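4.2 Participants and materials

The card makers in this part of the study were members of two monthly paper craft groups, one in Ilamville and one in Matlala. Both groups had been meeting for several years before we approached them, and both already swapped finished cards by post. We asked members to work from a shared layout, which the groups call a sketch, and to make one card a month from it starting in January. A sketch gives the position of the main panel, the greeting and any layered strips, but leaves colour, paper and stamping to the maker.

In total we collected 261 cards. Each was scanned front and back at the same setting, given a number, and returned to its maker. Comments left by other members on the groups' shared pages were saved along with the scans, which gave us 3080 comments. We removed comments that only arranged postage or meeting times, and those written by the maker of the card in question. The remaining 1592 were coded by two readers, Diane Nguyen and Yen-ting Chuang, who worked separately and then met to settle the cases on which they differed.

Most makers used a plain white or cream base. Embossed panels were common in the Ilamville group, where a die-cutting machine is kept at the meeting room, and rare in Matlala, where members work mainly at home with hand punches and ink pads. We did not supply any materials. Hermans (see Section 2) gave all makers the same kit and found that the cards became hard to tell apart by the third round, a result we wished to avoid.

Coding followed the scheme set out by Bermúdez and Grewal, with one change. Their scheme treats praise for the layout and praise for the colours as a single class. Our readers found that the two were often kept apart by the people writing the comments, who might admire the placing of a panel and then suggest another ink. We therefore used nine classes in place of their original set. The full list is in the appendix.

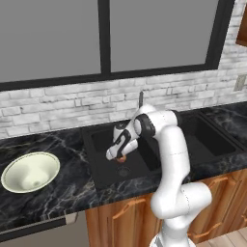 Figure 3. Rendered view of a robotic arm and gripper over a double-basin sink.

4.3 What makers commented on

Layout was the most common subject of comment in both groups. Members praised cards for being clean or simple, and these two words were used almost as if they meant the same thing. When asked about this in interview, several makers drew a line between them. A clean card had straight edges and no visible glue. A simple card had few parts, and might still be untidy. In the written comments this difference was hardly ever made.

Comments on technique were fewer but longer. They tended to ask how something had been done, and the maker usually replied within the same thread. Partial die-cutting, where part of a shape is left joined to the panel, drew the most questions. One Ilamville member posted a set of written steps after her second card, and later cards from both groups show the same method with small changes to the fold.

Criticism was rare and was nearly always put as a suggestion. The readers at first disagreed on whether "I might have gone darker on the greeting" should be coded as criticism or as a remark on the commenter's own taste. It was decided to code such remarks as suggestions, a class of their own, and the earlier batches were gone through again on that basis. The effect of this choice on the agreement figures is taken up in Section 5.1.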